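Toy Room and Soft Goods Helper, part time, Candholm Family House

Posted 2020-10-09

We're looking for a kind, patient person who likes putting things back where they belong. Candholm Family House lends toys, blankets and cushions to families on the Zallthorpe side of town, and our toy room has been growing faster than our habits have. The catalog stands at 3251 items this fall, and the soft toys alone take up a good deal more room than anyone planned for when we painted the place in June.

The job is 10 hours a week, spread over mornings, and you would mostly work alongside Meriem Gaber, who has run the lending desk for years and will happily show you how she likes the shelves (she has opinions about the shelves, and they are good ones). You'd check returned toys for loose seams, wash what can be washed, fold the knits and throws, and get everything onto the wire shelving or into its bin before the families arrive. There is some mending too, nothing fancy — if you can close up a plush toy so that the stitches hold, you can do all of it.

The big, floppy things are the hardest to find a home for. A long plush won't sit on a shelf the way a box of blocks does, and chunky knits slide off anything you pile them on, so a fair part of your morning will go to working out what sits next to what. We like the bright toys down where a small child can spot them and ask.
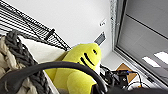 Nabila El Ouafi wrote to us that her son walks straight past the puzzles every visit and wants whatever is yellow and squashy, and could we please keep the plush toys low down, where he can get them without climbing. She also asked for more of the heavy blankets over the winter, as theirs had been on the waiting list for weeks. We've taken both to heart, and whoever joins us will have a real say in how it gets done.

You don't need a diploma or any special training. We'd love to hear from people coming back to work after a long time at home, from students, and from retired folks with steady hands. You should be comfortable kneeling, reaching and carrying a full bin across a room, and you should enjoy the company of children, who do tend to wander in early. Some French or Arabic would be a lovely extra.

We pay an hourly wage, and Tarek Amrani in the office will go over the rate with you on the phone before you come in. There's a paid trial of 4 mornings, so that you can see whether we suit you as well.

To apply, send a short letter to Hala Hamdy at Candholm Family House, Box 289, or drop it at the lending desk. Tell us a little about yourself, which mornings you could do, and something you've mended.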